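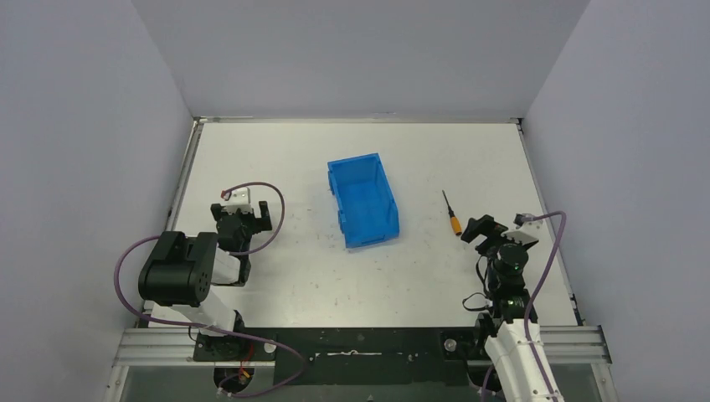
Zweiarmzelle mit blauem Behälter und Schraubendreher, Ansicht der festen Zellenkamera

Rechter Arm: Greifposition wandert, Kabelschlaufe am Handgelenk

Tarun Pal
Hallo zusammen,
wir betreiben eine Zelle mit zwei Armen links und rechts an einem weißen Tisch, Seitenwände und Rückwand hellgrau. Aufgabe: Schraubendreher greifen, in den blauen Behälter legen. Steuerung ist eine Tena mit Werkzeugwechsel-Paket von Skurberg, Kalibrierung zuletzt im März.

Seit dem Umbau der Kabelführung liegt der rechte Greifer am Griff des Schraubendrehers zu weit vorn, Richtung Tischkante. Der Fehler ist nicht konstant. Nach dem Einschalten passt es, nach etwa 98 Zyklen greift er nur noch mit den Fingerspitzen. Der linke Arm läuft unauffällig. Fehlermeldung 1018 kommt gelegentlich dazu, laut Handbuch "Achslast außerhalb Toleranz", quittierbar.

Was ich schon gemacht habe:
Fingerbefestigung nachgezogen
TCP rechts neu eingemessen
Kamera auf festen Sitz geprüft

Das violette Kabel geht rechts vom Halter am Handgelenk in engem Bogen nach unten und vor dem Arm entlang. Links ist die Schlaufe deutlich größer. Kann das Kabel die Position verziehen, oder suche ich an der falschen Stelle?

Kanako Hirose
Beides prüfen, aber getrennt, sonst weißt du hinterher nicht, was geholfen hat.

Zuerst das Kabel. Ein zu kurz geführtes Kabel zieht am Handgelenk, und zwar je nach Stellung verschieden stark. Dazu passt die 1018. Auf dem Bild ist der Knick rechts oben ziemlich scharf. Anlage stromlos schalten, Arm gegen Absinken sichern, Kabel am Halter lösen und so viel Länge nachgeben, dass es in der äußersten Greifstellung ohne Spannung liegt. Danach im Einrichtbetrieb bei reduzierter Geschwindigkeit einmal den ganzen Weg abfahren. Das dünne schwarze Kabel links am Handgelenk gleich mitkontrollieren, die kleine Schlaufe vorn kann an der Tischkante hängen bleiben.

Dann die Drift. Wenn der Fehler erst mit der Laufzeit kommt, ist ein neu eingemessener TCP die falsche Korrektur. Du misst dann nur den Zustand ein, in dem der Arm gerade ist. Vorgehen bei uns:
Prüfspitze im Greifer aufnehmen, festen Punkt am Tisch anfahren, Abweichung notieren.
16 Zyklen ohne Teil fahren, denselben Punkt aus derselben Richtung anfahren, wieder notieren.
Wiederholen, bis der Wert steht.
Steigt die Abweichung an und bleibt dann stehen, ist es Erwärmung, und du brauchst einen Warmlauf vor der Referenzfahrt. Steigt sie weiter, rutscht etwas. Dann Halter und Greiferflansch mit Markierungslack kennzeichnen und nach der Schicht nachsehen.

Zur Hülle am unteren weißen Glied: die wirft auf dem Bild Falten. Prüfen, ob sie beim Einfahren ins Gelenk gezogen wird.

halasz_service
Hatten wir an der Halász-Anlage auch. Neues Kabel, Ruhe. Länge war 14 cm mehr als vorher. Peltum hat passende Klettbinder, keine Kabelbinder nehmen, die schneiden ein.

Tarun Pal
Danke. Kabel ist nachgelassen, die 1018 ist seit heute früh nicht mehr aufgetreten. Die Drift ist kleiner, aber nicht weg. Messreihe mit der Prüfspitze läuft, Werte trage ich nach. Die Hülle sitzt unten fest und wird nicht eingezogen.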